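January, early

Got up before the heat came on and finished the kitchen drawers. Two bags for the thrift store in Trilldale, one for the trash. I found the water bill, $544, under the takeout menus. Called Dirkau when they opened at 8 and they will let me split it. 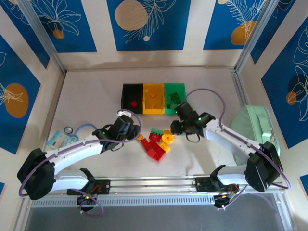
## After lunch

Drove to Zimari for shelf brackets. They only had the short ones, so the closet will have to wait. Marty slept in the back seat both ways and wouldn't get out at home until I opened the cheese.

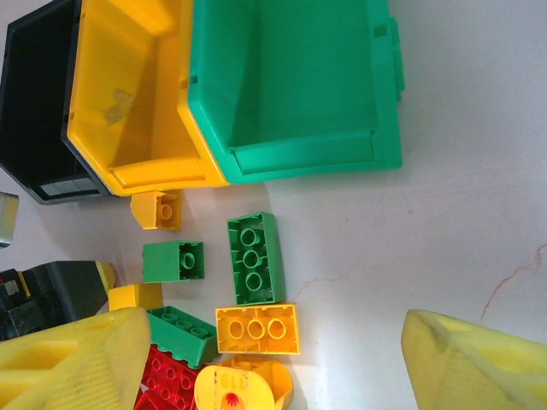 *Black, yellow and green bins.*

I moved the winter coats to the hall and put the tax papers in one folder. The closet looks bigger with the rod empty. I still want a second shelf up high for the suitcases,

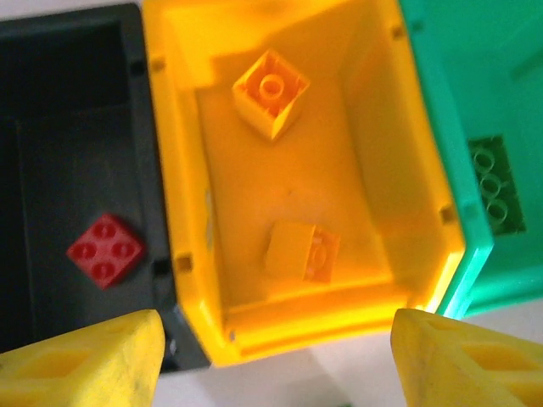 and maybe a hook for the vacuum hose if there's room behind the door.

## 9 p.m.

Soup again. My back is sore. Called to ask if I should keep Mom's sewing table or sell it. I could get $700 for it.
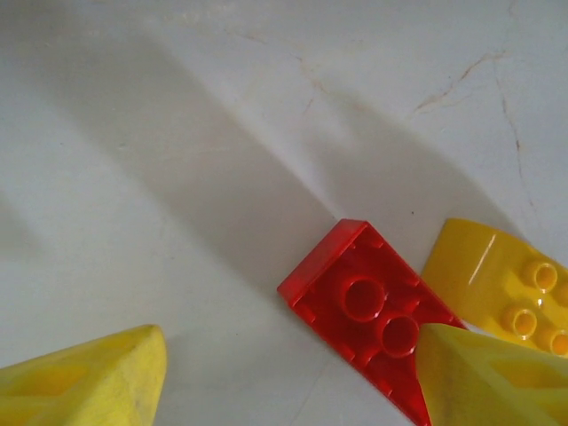 Adanech Lemma said to keep it until spring and see if I sew anything. I said fine. Moved it under the window.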